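Drandodari opens second self-storage site at Notstead

May 2022

Self-storage company Drandodari has opened its second site, on the Tudard estate at Notstead. The new building has 400 units over two floors and replaces the open yard that the company has run on the same plot for a number of years.

Customers of the old yard have already been offered a unit of the same size or larger, at their present rent until November. Anyone who has not yet replied to their letter should get in touch with the site office, as the yard containers will be removed over the summer.

The smallest units are the size of a school locker and are meant for papers, tools and sports kit. The largest will take the contents of a family house. All units on the ground floor can be reached directly with a trolley from the loading bay, and there is a goods lift to the upper floor. Trolleys are free to use and should be left in the bay afterwards.

Every customer fits their own padlock and keeps their own key. Drandodari does not hold spares. The site office sells padlocks and boxes, but customers are free to bring their own lock, provided it fits the hasp on the unit door.
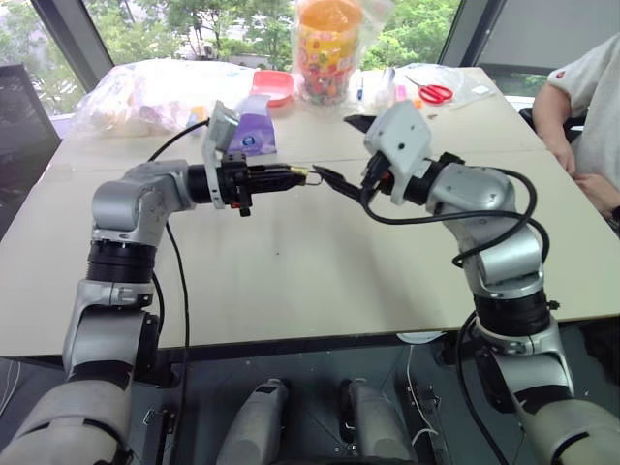
A small brass-coloured piece with a thin metal ring.

Chie Tanabe, who manages the Notstead site, said: "The thing people ask me most is what happens if they lose the key. The answer is that we check who they are, we look at the contract, and then we cut the lock while they stand there. They buy a new one and carry on. It takes a few minutes, but please bring some identification with you – we can't do it without."

She added: "In the old yard you had to unload in the rain, and plenty of our customers are older people clearing a house. They wanted a roof over the van and a light that comes on when you walk in. We have both now."

The building was designed by Ishida, the architects' practice that also worked on Drandodari's first site. The walls and roof are insulated, and the corridors have lights that switch on as people pass. Rainwater from the roof is collected for the toilets and for washing down the loading bay. There are 50 parking spaces, with the ones nearest the door kept for customers who are loading.
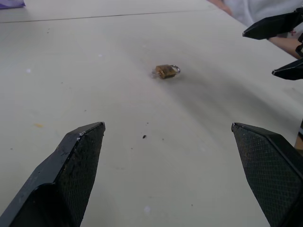

A small brass padlock on a white tabletop.

The site is open to customers every day from early morning until late evening, using a personal code at the gate. The office keeps shorter hours, and these are shown on the door. Units are let by the month with no joining fee. Customers must insure their goods, either through their own home policy or through the cover sold at the office.

Food, plants, animals, gas bottles and fuel may not be stored. Petrol mowers and motorbikes are accepted if the tank has been drained first. A full list is printed on the back of the contract.

Local clubs and charities based in Notstead can apply for one of the smaller ground-floor units at half rent. Applications are open now and forms are available from the site office.

ENDS

Notes to editors

Drandodari lets self-storage units to households and small businesses. It has two sites.

Visits to the Notstead building can be arranged with Chie Tanabe through the site office on the Tudard estate.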